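How many demos before you train?
Reading time: 2 min

gotdale
We're teaching an arm to put a bread roll on a blue dish. Teleop, one fixed camera, parallel gripper. I have 300 episodes so far and the policy still comes down on top of the crust with the fingers open. Do I keep going to 1000 or stop and look at what I have?

alley402
Stop and look. If your operators press down before they close, the policy will learn that. 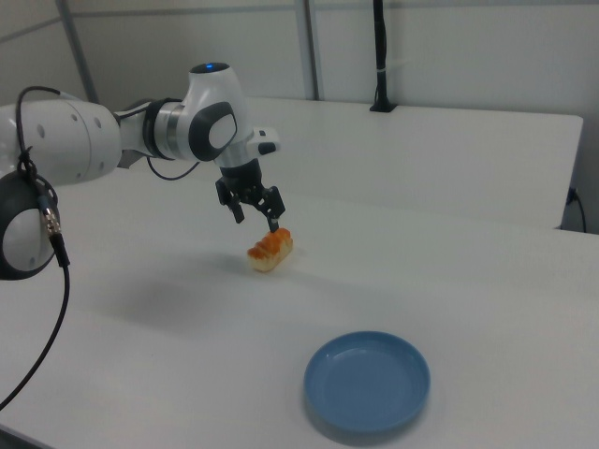 I'd sort the episodes by finger height at the moment of closing and throw out the worst ones. Then collect again with the roll turned a different way each time.

jinine
Disagree on throwing them out. Keep the bad approaches if the operator backs off and tries again. Ours had no idea how to recover until we left those in.

alley402
Only if they do back off. A push into the bread that ends the episode teaches nothing useful.

gotdale
Most of mine end there, to be fair. Two operators, and one is a lot faster than the other.

Abílio Carvalho
Train on each operator separately and compare. It takes an evening. We did that in April and found one person was closing late every time.

şimşekoğlu
More than 10 dish positions too, please. With a single spot it just memorizes the place motion.

jinine
Fix the grasp first. Moving the dish won't matter if it never picks up the roll.

gotdale
OK, splitting by operator tonight. Will post the numbers.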